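Getting the Utensils Out of the Drawer

If your big utensil drawer jams every time you reach for a spatula, February is a great month to do something about it. I've been on a hanging-utensil kick lately and I'm completely sold - a countertop stand takes up hardly any room, and the things you use every day are right there when the onions start to catch.

The kind I like best has a heavy-looking round base, one pole, and a ring of hooks at the top. Mine spent years in a cupboard because I thought it was too fancy for a kitchen full of mismatched plates. What a waste! Polished chrome goes with everything, and it wipes clean with a dry dish towel.
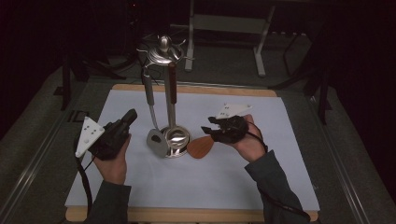 Start with the two or three tools you reach for most. A slotted spatula is always on my list, and so is a plain paddle-shaped one for scraping the bottom of the pot. They don't have to match. Danica Oravec, who sorted out the whole kitchen over on Levine Street one Saturday, hangs dark handles and light handles side by side and it looks wonderful.

Give the stand a clear patch of counter before you load it up. Long handles swing a bit when you lift one off, and you don't want them knocking into the salt. Hang the longest pieces first and turn the base as you go, putting weight on opposite sides so it doesn't lean. I also like to leave a hook free for whatever is drying (usually the ladle, in our house).

And do wipe the counter while everything is off it. I found 55 cents and a birthday candle behind our old crock, and that spot by the stove has never looked so good.
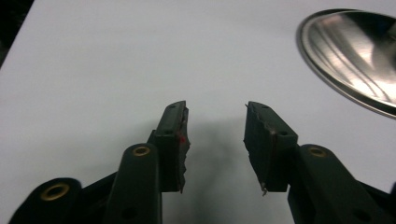

Can wooden spatulas hang with the rest?

They can, as long as they're dry first. Stand them upright in the rack overnight after washing, then hang them in the morning. A little food-safe mineral oil every month or so keeps the wood from looking tired.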